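**April 2025: folding bench, dark garments on colored underlay**

Continuing with the small-garment set. Towels and T-shirts are finished and written up in the Ludine binder. Shorts were left for last, since they have given the most trouble on every previous round.

Underlay: switched from the bare white table to the teal sheet. Black cloth on white read fine at the edges, but the glare off the surface made it hard to judge where the hem lay flat and where it had lifted. Teal is matte and kills most of that. The drawback is that the sheet moves. It was ironed before the session and still creases as soon as anything is dragged across it. Clips from the Plerel kit will not hold on the table edge (jaw opening too small). Try the long ones from the Haltby shelf.

Start condition for all shorts: dropped from 50 cm, no straightening, drawstring left as it falls.
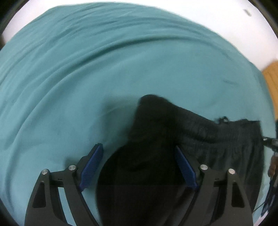
*Mbeki, textile handling bench, technician*

Black shorts on the teal sheet, bunched, with a peak of cloth standing above the rest and the gathered waistband running down to the right of it. The drawstring makes a small loop or knot at the top edge. The area of sheet above the garment is fairly flat. Most of the wrinkling is farther up and down the left side, so I did not re-lay the sheet for this one.

Notes on procedure:

- Find the waistband first. The elastic gathers are the only texture that reads reliably on black. Leg hems are too easily confused with a fold.
- Do not pick up by the drawstring. It slides in the casing and the waistband closes up further.
- Pull the waistband out to full width before touching the legs. Doing the legs first cost 11 restarts on the previous set.
- Press the peak down last. Flattening it early pushes the slack under the waistband, and it has to be pulled out again.

Fold sequence is unchanged: leg over leg, crotch point tucked in, hem up to waistband, one more fold in half. Target stack width is the same as for the T-shirts so both fit the 80 mm dividers.

Elastic is a problem at the last fold. The gathered edge is thicker than the hem, and the packet opens by itself if left alone. A 500 g weight on top for the length of the next fold keeps it closed. A heavier weight leaves a mark in the cloth.

To do:

- Longer clips for the sheet, two per side.
- Second underlay in a lighter color for the navy items. Teal will be too close.
- Decide whether drawstrings get tied before the drop. Tied is more repeatable, untied is closer to what comes out of a dryer. Leaving untied for now.
- Repeat the full shorts set in June with the washed garments, same drop height.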